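January
Senga Forsyth

4. First grips: comparing hand-held grippers at the bench

Do this section before you mount anything on the Vurstead arm. The arm costs more than you think and forgives less. If the gripper goes wrong in your hand, all you lose is a little dignity.

4.1 Before you start

1. Charge the gripper and let it finish. A half-charged gripper closes slowly and will be marked down for it, unfairly.
2. Open a new sheet in the Jekska log. Write the gripper's name at the top. "The black one" is not a name. They are all black.
3. Open and close the fingers a few times with nothing between them. Listen for clicking. If you hear it, tighten the linkage screws and start again.

CAUTION: Keep your free hand away from the linkages while they move. Ewan Ruddock has a theory that they can't pinch. He is welcome to it.

4.2 Thin walls 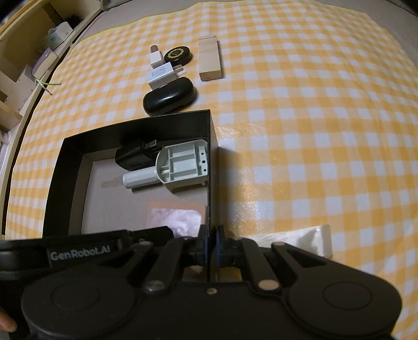
A thin wall tests alignment more than strength. Pick something light with an upright side and bring the fingers down over it squarely, one inside and one outside. An open tray does nicely, though the black one on the gingham cloth has thick walls, and you can leave a power adapter in it for ballast. With the fingers closed on the near wall, look at the thin blue strips along their inner faces. Stop squeezing if the wall starts to bow.

4. Grip the wall near its middle and hold for a slow breath.
5. Lift one side a finger's width, then lower it.
6. Repeat closer to a corner. Expect more resistance there, and write down whether the fingers slipped.

NOTE: A shiny cloth throws reflections at the camera. Turn the lamp before you blame the exposure settings. Exposure is on page 88, if you must.

4.3 Small blocks

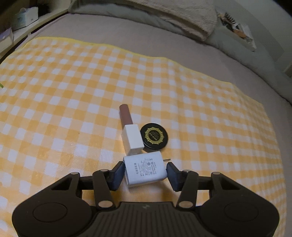

Blocks look easy, so people rush them. Center the object between the pads and close until both touch, then a hair more. A wall charger is a good choice: flat sides, small print to focus on, and two metal prongs pointing at the right pad to keep you careful. Leave the neighbors where they are, including the round tin with the gold emblem, and log any that you nudge.

7. Lift, hold, and set the block down on the same check of the cloth.
8. Run the set again with the Arancibia pads fitted.
9. Save the log before swapping grippers. Error 515 means you didn't.

If the two sets of pads score the same, run both again on Sunday's settings and send the sheets to Annag Tennant. She prefers the numbers without commentary.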